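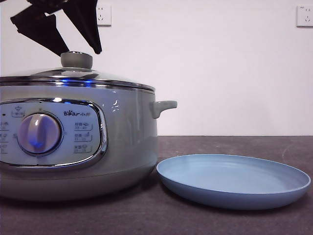
*A sage-green electric pot with a glass lid.*

I drove over to Grollbridge to talk to a woman who has fed more people out of one pot than most restaurants manage. She runs the soup night at the old Montoya hall, and she'd only agreed to see me if I peeled carrots while we talked. Fair enough!

"Smaller than that," she said, about my first carrot. "They've got to fit on a spoon."

She started cooking for other people 11 years ago, when she got home from a long hospital stay and found her street had been leaving dinners on her porch for her husband. "I wanted to pay them back, so I made barley soup and knocked on doors. Then it was the next street too." Last winter she served 1,835 bowls (she writes them in a notebook, with a column for seconds).

I asked what she'd tell somebody who wants to cook for a crowd and has only ever cooked for four.

"Don't multiply the salt," she said right away. "Everything else, go ahead. Salt, you start with half and you taste." She's just as firm on onions – low heat, lid on, 40 minutes, and don't wander off to look at your phone. Beans get soaked the night before. Canned ones are fine if you forgot, and she forgets plenty.

Her worst night was in September, when a bus tour heading for Prasutance pulled in with a flat and 200 people ended up in line, counting the regulars. She stretched the lentils with rice, then with toast, then with a box of saltines from her trunk. "One man told me it was the best thing he'd eaten all week. I thought, you poor man, what have you been eating?"

We'd run out of carrots by then, so she handed me the potatoes. I asked if she ever gets sick of soup.

"Oh, I don't eat it," she said. "I have a grilled cheese when I get home."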